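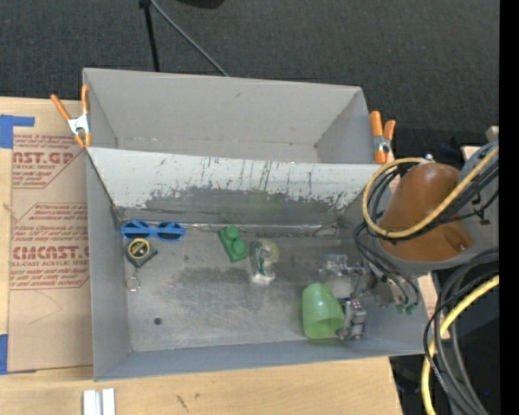

**Visit report: Dromar open day, February**

Submitted by Maritza Condori and Yhon Puma. Course supervisor: Filipa Nogueira.

The purpose of the visit was to see how a robot picks up everyday objects of different shapes from a bin. Our group attended the afternoon demonstration, which lasted 55 minutes and was led by Neema Owino of Dromar.

Ms. Owino first described the task. The arm must take one item at a time from one side of a divided metal bin and place it on the other. Thin translucent plastic, such as a cup, is harder for the system to locate than a solid toy block or a tape measure. According to Ms. Owino, the team logged 640 attempts in the month before our visit and plans to reach 2,000 by the end of the term.

Students were then invited to ask questions. We asked how grip force is set - it is fixed at one of 5 levels before each run - and whether worn bin surfaces affect the results. The second point has not yet been tested at Dromar.

We recommend that next year's group prepare its questions on grip force in advance and request a longer session.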